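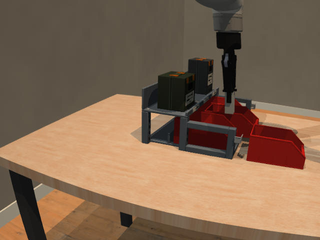

# Setting up a bin-tidying test for a robot arm

Updated 31 January 2024

People ask us whether a robot arm can do the small jobs yet: put the parts bins back, clear the bench, stack the cases. This page shows you how to find out for one of those jobs, using a simulator. You don't need to own an arm. You do need a computer that can run Firkine, and a free afternoon.

The job is putting red parts bins where they belong on a small metal rack. A new hire at Stosley learns it in one shift. It took our arm a good deal longer.

## What you need

- Firkine, with the Debnath parts pack installed
- A table, a rack and four open-fronted bins
- Two storage cases for the upper shelf
- An arm with a parallel gripper

## Step 1: Build the bench

Place the table first, then the rack, and keep the rack back from the front edge. Leave the front of the table clear so you have somewhere to put a bin down halfway through a move.

Put the two cases on the upper shelf. They don't get moved in this test. They are obstacles, and the arm has to work close to them without knocking them. If you leave them out, your score will look better than it should.

## Step 2: Place the bins

Start one bin on the lower level of the rack, behind the rail. Stand another on the open table to the right. Group the other two close together. Crowded bins are the hard part of the job – the fingers need room on both sides of a wall, and a neighboring rim takes that room away.

Save this layout as your base. For each run, shift every loose bin by up to 25 millimeters and turn it a little. An arm that only works from one exact layout is no use on a real bench.

## Step 3: Set the grip

Bring the gripper in from above with the fingers pointing straight down. Stop when the tips are level with the rim, check the alignment, then lower one finger inside the wall and one outside. Close slowly. If the bin tips as it lifts, move the grip nearer the middle of the wall.

## Step 4: Run it and score it

Give each run a time limit of 79 seconds. Count a pass only if:

1. every bin ends up in its marked spot
2. neither case has moved
3. no bin was dropped on the way

We ran 3,000 attempts over a weekend in September. The arm passed 606 of them. Most failures came from the crowded pair, where the gripper picked up one bin and dragged the other along with it.

## So can it do the chore?

Not well enough to leave alone. Bins standing by themselves are close to solved. Marlene Cordeiro has since tried the same layout on a real arm at our Jostumberg shop, and it had more trouble there, mainly with bins sliding on the table. Pieter Segers is working on a version that nudges the bins apart before it grips. His settings file will go in the same folder as the base layout when it's ready.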